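3.2 Collecting the garment demonstrations

We went back and forth for a long time on whether to teach the folding task by remote control or by hand. I was firmly in the remote control camp at first (I'd spent a winter getting our Skirkwood setup to behave, so I was biased), and Tamara Mihăilă kept telling me to just pick up a gripper and try it. She was right. With remote control, one shirt took me so long that my shoulders hurt, and cloth is really unforgiving when your commands arrive a little late. With the gripper in my own hand I could feel the fabric drag, and I stopped thinking about the tool after a few tries.

So everything in this section was shown by hand. We recorded 400 demonstrations, and Segundo Flores and I did most of them between us. We kept the instructions loose on purpose: start wherever you like, grab the cloth where it makes sense to you, and don't restart just because a fold came out crooked. The Narkuner study did the opposite and scripted every grasp, and I do think their numbers are cleaner for it, but I wanted the mess!

Black clothing on a printed blanket turned out to be my favorite combination, and also the one that gave us the most grief. Figure 4 has two views from the same session.
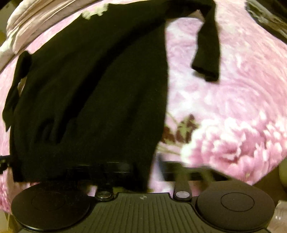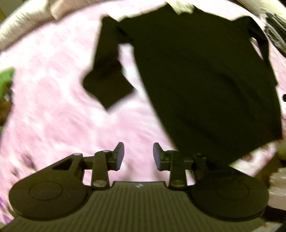
Figure 4. A black garment over a pink and white printed surface, from the viewpoint of the hand-held gripper.

The trouble with dark cloth is that the folds almost vanish. A person copes fine, because we know what a sleeve does and we can feel when we've caught two layers at once. The policy only gets the pixels and the gripper opening, and in our early runs it treated any black region as one flat thing and went for the middle of it. Marloes Van Acker suggested brightening the dark areas before training. We tried that, and it helped a bit with sleeves and did nothing I could measure for hems.

What helped more was simply adding corrections. We'd let the policy run on the arm, wait until it got stuck, and then one of us would show the next few seconds by hand from that same state. We collected 200 of these, all with dark garments, and trained on them together with the original set. I had worried that short clips would teach the robot to start in odd places, and a few times it did, but Wim Boersma found that giving them a lower weight took care of most of it.

We threw out 13 demonstrations where tracking was lost partway through. The rest we kept, including the ones where I drop the shirt and pick it up again. Section 3.3 covers how the recorded hand motions are mapped to the arm.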